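Ridano wants 100 market stalls to go plastic-free, but will it tell us how?

The town of Ridano has announced that 100 of its street-market stalls will be "free of single-use plastic" by May. It is a pleasing round number. What it means is harder to pin down.

The scheme, drawn up for the council by the consultancy Carretero, covers bags, trays, wrapping and ties. Stallholders who sign up get a green sticker and 2 months' free pitch rent. There are 300 pitches in the town, so even if every promise is kept, most of the market carries on as before.

Valeriano Moya, the councillor in charge, called it "a clean break with the past" at the launch. Asked who would check the stalls, he said traders would fill in a form. Asked who would read the form, he said the details were being worked out.

So far 67 traders have put their names down. The council would not say which ones, or whether any of them used much plastic to begin with. A stall selling second-hand books, for instance, can sign up in the morning and have its sticker by lunchtime without changing a thing.

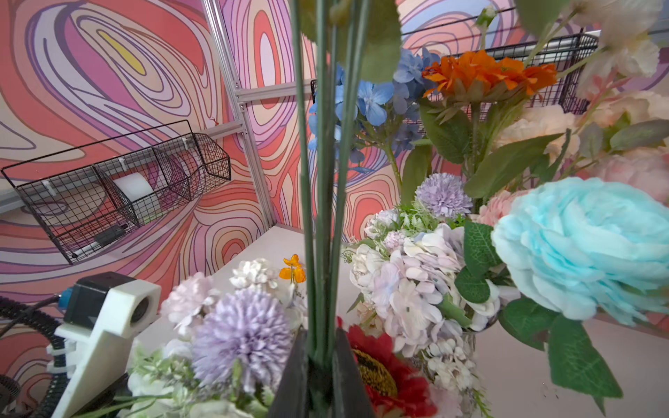 Then there is the question of what counts. The rules deal only with packaging, and only with packaging handed to the customer. Whatever the goods are made of is left alone, and so is the film that comes round them from the wholesaler. Begoña Garrido, who sells household goods near the old bus station, reckons she throws away far more on delivery mornings than her customers ever carry home. "They're counting the bag and forgetting the lorry," she said.

Paper bags are not free either. Leire Tejada has run a fruit stall for years and has tried them twice. Both times she went back to plastic once the rain set in. The council says it will offer bulk prices through a supplier called Nendo, but it has yet to publish a price list -- and the sign-up period is already half over.

Carretero's report claims the plan will cut market waste "substantially". It gives no starting figure, and the council confirmed that waste from the market has never been weighed apart from the rest of the town's rubbish. Without that, it is hard to see how anyone could tell a success from a failure.

Mr Moya said the results would be made public after the summer. He did not say what would be measured.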